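Banco Jolgate

El banco Jolgate es una célula casera con dos brazos robóticos que Evaristo Cortés y Raghda Kanaan empezaron a montar un mes de abril en el taller compartido Caltska, donde todavía hoy ocupa (con permiso de todos, eso sí) el mejor rincón de la sala.

Construcción

La estructura es de perfil de aluminio, y buena parte del cableado se guarda enrollado en los estantes inferiores. Sobre la superficie se extiende papel kraft marrón, dividido con cinta azul en una cuadrícula que sirve de referencia para colocar las piezas, entre ellas un bloque de madera oscura. Cada brazo descansa en su propia placa blanca, y las consolas de mando, con su parada de emergencia roja, quedan a mano en la mesa contigua.

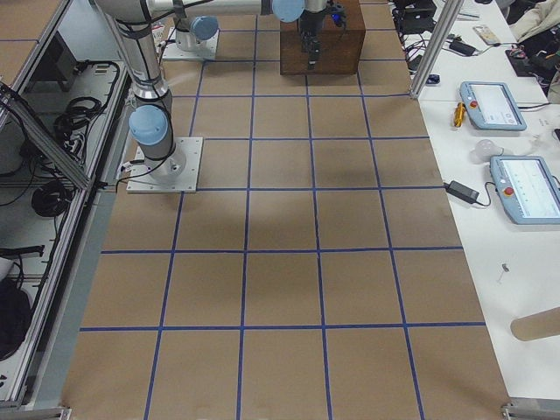 Uso en el taller

Las sesiones abiertas duran 30 minutos y admiten a cinco personas. Ingvild Rustad, que lleva el cuaderno del banco con una paciencia admirable, anota en él cada cambio de papel y cada programa nuevo.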